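Office Supplies and Stockroom: Frequently Asked Questions

Who can order from the stockroom?
Any employee at the Kangate or Beaudoin buildings with an active cost code. Contractors need their supervisor to place the order for them. Interns can order for themselves once their badge has been set up.

How do I place an order?
Log in to Stellar, choose Supplies from the left menu, and add items to your list. Enter your cost code and your desk or room number, then press Submit. You will get an email with an order number. Keep it until your items arrive.

When will my order be delivered?
Orders submitted before 2:00 p.m. go out on the next morning's cart. Anything later goes out the day after that. Beaudoin has one cart run per day. Kangate has two, except in November, when the second run is dropped for the yearly stock count.

Can I pick items up myself?
Yes. The counter is in Room 272 at Kangate and is open from 9:00 a.m. to noon. Bring your badge. There is no counter at Beaudoin.

Is there a spending limit?
Orders up to $60 go straight through. Anything over that is sent to your manager in Stellar and waits there until it is approved. Splitting a large order into smaller ones on the same day does not avoid the approval step, as the system adds them together.

What is kept in stock?
Paper, envelopes, folders, pens, pencils, tape, staples, sticky notes, batteries (AA and AAA), whiteboard markers and basic cleaning wipes. Printer toner is handled by the print desk. Please do not order it through us.

Can I ask for something that is not on the list?
Yes. Use the Special Request form in Stellar and include a link or part number. Special requests go to our outside supplier, Plutum, and usually take a week. They cannot be returned once opened.

Why did I get a different brand from the one shown?
When an item runs out we send the closest match at the same price or lower. If you do not want a substitute, check the "No substitutions" box before you submit.
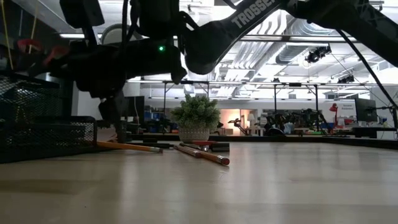 Facilities Services | Stockroom and Mail Team

Are pencils sold singly or by the box?
Both. A box holds 12. Yellow pencils are No. 2 and come sharpened. Colored pencils are sold by the set only.

How do I return something?
Unopened stock items can come back within 18 days. Put the order number on the package and leave it in the gray return bin at the counter, or hand it to the cart driver. The credit shows up on your cost code at the end of the month.

My order is missing an item. What should I do?
Check the packing slip first. Items marked "B/O" are back-ordered and will follow without a new request. If the item is listed as sent and is not in the package, reply to your order email and we will send another.

Do you take used batteries?
Yes, at the counter only. Tape the ends before you bring them in. Do not put batteries in the return bin or in interoffice mail.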